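Community pharmacies should be paid to take medicines back
Opinion – Raphaël Gilbert, Rurnoveck Institute for Health Policy
February 19, 2024

Most households in this province keep medicines they no longer need. The Institute has long held that their return should be a funded pharmacy service, and the current review of dispensing fees is the occasion to settle the matter.

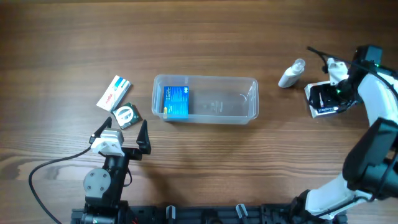
The fee schedule still rests on principles adopted in 1963, when a pharmacist's duty was understood to end at the counter. Programs such as the one in Rimier, where 218 households took part last July, depend entirely on the goodwill of their operators.

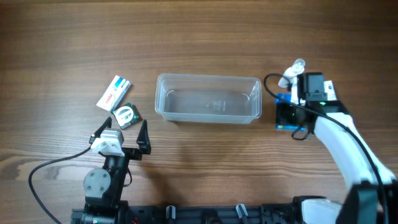
A clear plastic container with medicine packaging beside it.

Critics, among them Corentin Hoarau, contend that a return fee would reward pharmacies for work they already perform. The Institute respectfully disagrees. Staff labour has a cost, and rural centres bear it disproportionately – Drerkel has 2 pharmacies, and neither is reimbursed for storage or transport.
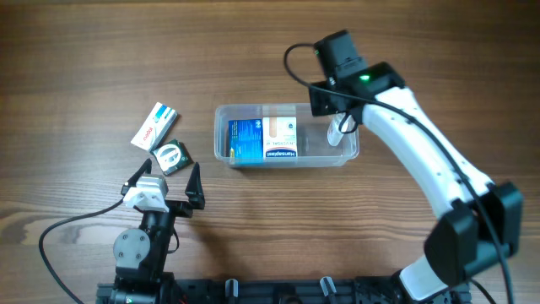
A modest payment per collection, reviewed every four years, would place the service on a stable footing. It should be accompanied by plain guidance on the removal of personal information from labels. 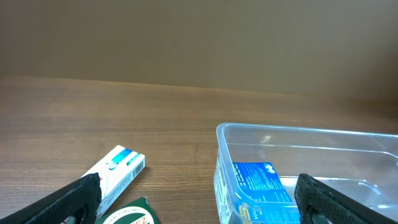
Municipalities ought not to be asked to fill the gap. The Ministry has the authority to amend the schedule by regulation, and we urge it to do so before the review closes.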